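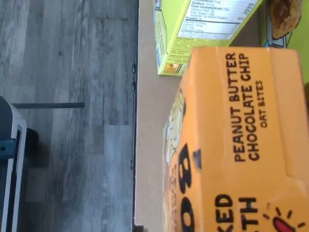 What should you budget for first when buying a shelf-picking robot arm? The things that aren't the arm: the gripper fingers, cabling, fixings, shelving, test stock, and somebody's hours to set it all up. Price those, then see what is left for the arm.

I did it the other way round in March and have been paying for it since. Quick post as I've got the revised sheet due and want this written down while it still annoys me.

So. Two quotes in. Gular came in lower on the arm, Kotard higher but with the controller and a spare set of fingers in the price. On paper Gular wins by miles. Then you start adding lines. Controller, extra. Training day, extra. Delivery, extra, and they want a clear route to the door, which we have if we move the racking, which is also a line. By the end there was hardly a gap between them and I'd spent a whole evening finding that out.

Split I'm working to now: 60 percent of the money on the arm and controller, 40 on everything else. First draft was 85/15. Silly. Fingers wear. Cables get snagged. Cartons get squashed and then they are no use for testing, so groceries need a line of there own, and it needs topping up.

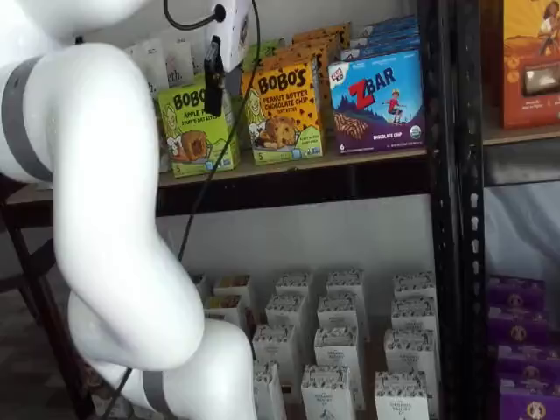
Shelving next. I had put down one bay and got told off, fairly, by Waltraud Mösli, who has bought more of this stuff than I ever will. Her view: buy the racking the shops use, same shelf heights, and don't get clever. Zostorard do a plain steel one with boards. Not pretty. Ordered two. Lead time 11 working days, which I didn't put in the plan, so the plan is wrong again.

Other things missing from the first sheet, in the order I remembered them:

Cable clips and sleeving. Pennies, but still.

Power. We need another socket run in and the electrician wants a site visit before he'll give a figure.

Insurance. Ring them BEFORE it arrives. Mine wanted the weight and the reach and a floor plan.

Floor fixings.

Time. I had none down at all. Now 40 hours for setting up and teaching positions, and Waltraud laughed at that too, so may go up.

Also, warranty. Gular's starts from dispatch, Kotard's from sign-off. If your room isn't ready you are burning the first one while the crate sits in the corridor. Read that page. I skimmed it — twice.

Schnyder only do grippers but I've asked them for a price as well, partly becuase the finger question is not settled. Thin ones get between boxes, wide ones hold a bag of granola better. Might need both, in which case that's another line plus a changer. I've put the changer under "later" with a question mark. There is a lot under "later".

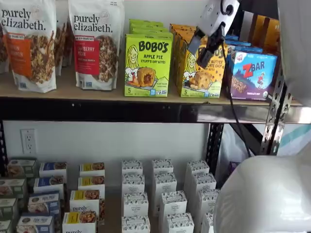
Is it worth leasing for the first year? Leasing makes sense if you don't yet know what the arm will be picking, as you can hand it back or change size. If you know the job and expect to run it for several years, buying normally works out cheaper, provided you keep money aside for parts.

We're buying. I went back and forth on it, but the lease quote wouldn't let us drill into the base plate, and I know us, we'd drill into the base plate.

Revised sheet goes in on June 11, 2026 and I'm told I get an answer the same week. If it's a yes then the Kotard order goes off first, then top up the test stock (more bags this time, we're heavy on boxes). If it's a no I'll be taking the second bay out and trying again with one.

Will put the full line list up once the electrician rings me back. Still waiting on him.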